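Chapter 5
Picking Things Out of a Bin

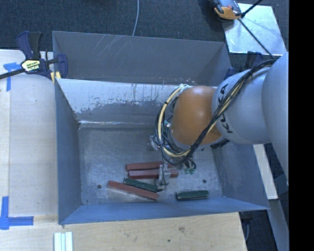

By the time most builders reach this chapter they have an arm that moves when told and stops when told, and they are feeling rather pleased. Enjoy it. We are about to ask the arm to pick up a block.

Kwame Dramani and Vasilică Ardeleanu, whose shared workshop at Jarman supplies most of the worked cases in this book, set aside an evening in June for the job. Their log for that evening records 86 attempts and 38 blocks lifted, along with a remark in Vasilică's handwriting that the publisher has asked us to leave out. The arm did exactly as it was told every time. It had been told to close its fingers on a block that had since rolled over.

A bin is an awkward place to work. Its walls slope, so the wrist has to come down steeply or hit something. Blocks settle against one another and leave no gap for a finger. Cables and hoses tied along the arm, which behaved beautifully over an open bench, now want to go wherever the gripper goes. And a bin that isn't clamped down will wander across the table a little at each knock, taking your careful measurements with it.

We shall deal with these in the order they are likely to annoy you. Section 5.1 covers fixing the bin and marking out the table with tape. Section 5.2 is about dressing the cables, a subject on which Kwame has opinions. Sections 5.3 and 5.4 take up choosing which block to go for first and what to do when the fingers close on air.

You will need the arm as you left it at the end of Chapter 4, a bin, two clamps and a handful of blocks. Keep one hand near the stop button. Keep the other out of the bin.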